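Lunch, by Remote

Koivisto, February 2022

I figured I'd be a natural at this. I cook, I grew up on video games, how hard could it be to move a few buns? The folks at Lillov handed me the controls and wished me luck. 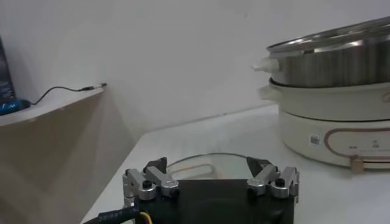
My first problem was depth. Through the wrist view everything feels an arm's length away — even a glass lid lying practically between the fingertips. I crept toward it like I was parking a bus!

Buns are worse. Squeeze too hard and you've taught the robot to squash lunch.

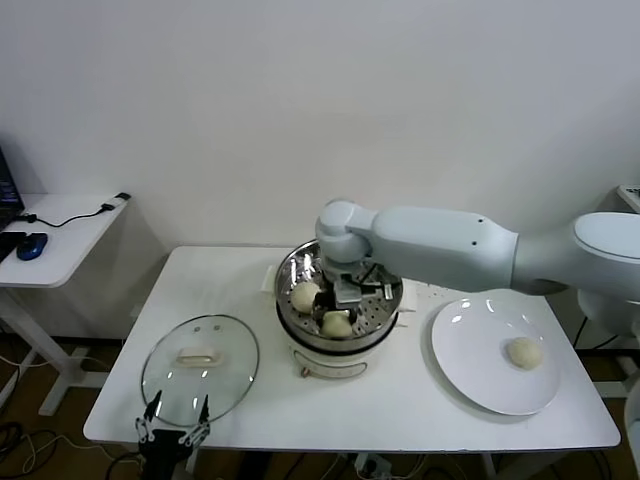 Try, try again

Lillov wants 200 good runs of this one task, and I gave them four (four!). My shoulders ached.

Going slow was my best trick. I'd stop with the fingers wide open and nothing between them but white wall, breathe, then start over. 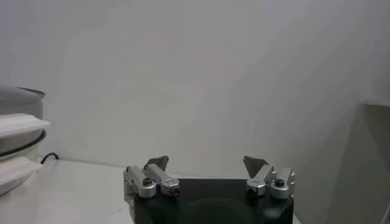
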